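3.2 Cell Layout and Routine Maintenance

The handling cell used in the Renimell trials consists of a single arm mounted on the far end of a long white table, with a second table parallel to it and separated by a narrow gap. The gap was kept on purpose. In an earlier layout the two tables were bolted together, and people leaning on one of them shifted the other enough to disturb the calibration. Separating them removed the problem, and the arm base has not been moved from its mounting holes since March.

All motions are defined in a table frame taught by touching the closed fingertips to three reference points on the work surface. The frame is checked at the start of every session. If any point is off by more than the tolerance stored in the Cletunow control software, the frame is taught again and the old values are written to the log. The grasp height is stored separately from the frame. This allows an operator to replace a worn fingertip and correct the height alone, without touching the taught positions.

The gripper is a parallel type with two black fingers, oriented vertically for every pick. Food items are grasped directly from the tabletop, with no tray or locating fixture. The fingers straddle the item near its middle and the tips come down nearly to the surface (Figure 4). Clearance at this point is small, and it is the part of the setup that needs the most care. If the tips are set too high, the fingers close on the topping and not on the body of the item; if too low, the arm reports a contact fault and stops.

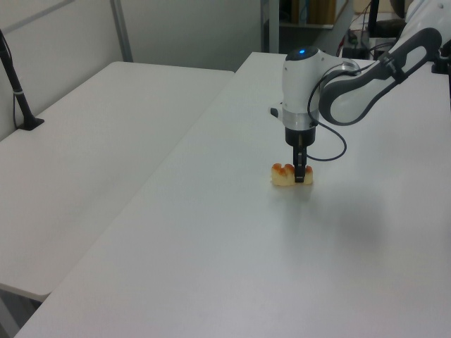
Figure 4. Grasp pose at the tabletop, with the gripper fingers vertical and the cable looped outside the wrist module.

Cable routing was revised twice. The gripper cable leaves the side of the wrist module, forms an open loop beside the gripper base, and runs back toward the upper link. The first version of this loop was too short, and the connector worked loose when the wrist turned to the end of its range. The second was long enough but sagged onto the table during low picks. The present length was found by moving the wrist by hand through its full range with the drives off — a step we now repeat whenever the cable is replaced. A strap on the upper link also holds cabling against the arm. It should be snug but still able to slide under finger pressure, as an overtightened strap pulled one cable jacket out of its gland.

Fingertips are wiped after every 20 picks with a damp lint-free cloth and inspected every 1000 picks. Glaze and fat collect on the inner faces first and lower the friction of the grip before any residue can be seen. Cleaning is done with the arm parked and the program paused. Solvents are not used on the fingers. After each cleaning the gripper is opened and closed with nothing between the fingers, and the reported closing position is compared with the stored value. A difference usually means residue at the root of a finger, where the cloth does not reach well.

Over the trial period the cell completed 3206 picks. The log shows 133 stops that required an operator. Most were contact faults at the grasp height, and these were concentrated in the sessions directly after a fingertip change. The Amaral fingertips used in the first sessions varied in length from one pair to the next, so a height correction made for one pair could not be reused. Those supplied later by Clastgate were more consistent, but we kept the same procedure for both — measure the new pair, enter the offset, and run the first descent at reduced speed with a hand on the stop button. The remaining stops were due to the cable, and none of these were recorded after the second routing change. Stops by cause are given in the next section together with the success rates for each item type.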